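井字棋自制棋盘，格子要不要标坐标？

发帖：木头桌子2682
2023-02-02

棋盘摆好了，九个白格子，一边贴了字母，一边贴了1、2、3，前面另放一张小卡，橙色棋子先搁在上面。想问问大家，这种三乘三的小棋盘标坐标到底有没有用？
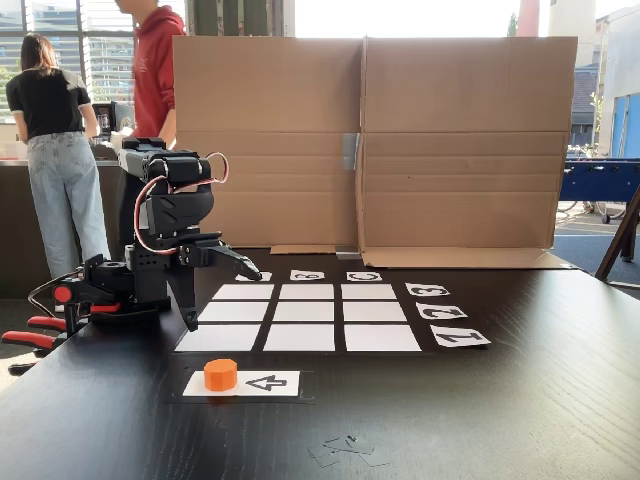

回复：Wumier
有用啊，我家一直标。跟孩子隔着屋子下棋的时候喊一声“B2”就行了，不用跑过来指。唯一要想好的是字母朝谁，两个人对坐，总有一个人看的是倒的。

回复：老猫不吃鱼
我持保留意见。井字棋一共就九个格，“中间”“左上角”谁听不懂？标了反而乱，我外甥老把行和列搞反，报完又反悔，一盘棋吵半天。

回复：Wumier
楼上，“左上角”才会吵吧！你坐对面，你的左上是我的右下。坐标至少只有一套。

回复：木头桌子2682
对，我就是因为这个才贴的。去年12月跟我爸下，为了“左边那个”争了三回，哈哈。现在从我这边看字母是倒着的，数字是横躺着的，1离我最近，3最远。习惯了也还行，就是头几盘得歪着脖子看。

回复：Daiane Fagundes
数字躺着我真受不了，强迫症犯了。我那套是两边都贴，对坐的人各看各的，多剪几张小卡片而已，十分省事。另外建议卡片背面垫点软的，不然棋子放下去会滑。

回复：Grusandale
两边都贴太花了吧，小棋盘四周一圈字，看着像报表。我喜欢现在这样黑底白格，干净。楼主棋子是八棱的那种？我以前用圆片，一碰就滚到桌子底下，后来换成有棱的就老实多了。

回复：木头桌子2682
对，八棱的，矮墩墩的，好拿。前面那张小卡右半边画了个箭头，指着棋子，意思是下一枚从这儿拿。我爸说多此一举，可我觉得小朋友看一眼就懂。

回复：老猫不吃鱼
箭头我倒是赞成，比坐标实用。我们家最大的问题是不知道轮到谁，拿棋子的地方固定下来就好很多。不过先手占中间基本就不会输，这游戏玩到第19盘肯定腻，你费这劲干嘛？

回复：Sarıgül
腻了可以改规则嘛。我们玩的是每人只有三枚子，下满之后只能挪，不能加，一下子难了很多，大人也能玩进去。这种玩法坐标特别好用，“A1到A2”，说得清清楚楚，还能记谱。我那个本子上记了大约152盘了，没事翻翻还挺有意思。

回复：老猫不吃鱼
井字棋记谱……服了。行吧，挪子那个玩法我晚上试试，坐标我还是不贴。

回复：Wumier
挪子能不能斜着走？我们这边为这个也吵过。

回复：Sarıgül
我们只许横竖走，斜着走太容易连上了。你们可以先试几盘再定。

回复：木头桌子2682
收到！字母和数字先留着，挪子玩法周末跟我爸试一下。Daiane说的软垫你用的什么材料？我手边只有旧鼠标垫，剪了有点舍不得。

回复：Daiane Fagundes
就是旧鼠标垫，剪吧！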